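A weekend in Sambridge

I finally made it to Sambridge over the Easter break, after promising Chunhua Zeng for years that I'd go and see why she keeps going back. It's a long drive, a bit over 200 kilometres from our place, and the last stretch past Bredus is slow going behind the caravans. Pack a thermos – the only cafe on that road was shut when we came through.

We stayed two nights at the guesthouse by the old harbour, in a room with a view of the water if you leaned a little. Breakfast was included and the marmalade was very good (I bought a jar). On the first morning we climbed up to the lookout, which is 493 steps according to the sign at the bottom, and I had to stop more than I'd like to admit. What a view though! You can see right across the river to the Liang side, and the little ferry looks like a bath toy. 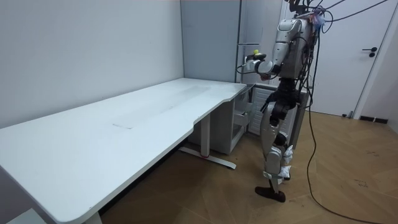

The arm reaching over the long white desk.

In the afternoon we wandered through the market streets behind the church. Florian Lecomte had told me to try the smoked trout rolls and he was right, I went back for a second one. If you like second-hand books, leave yourself a good hour for the shop on the corner, and bring cash as they don't take cards under $20.

The ferry runs every day in summer but only on weekends from January, so check before you go. We missed the last one back from Liang and had to wait for a taxi, which wasn't cheap. Next time I'd like to stay a third night and do the walk out to the lighthouse. If you've done it, drop me a line and tell me how muddy it gets.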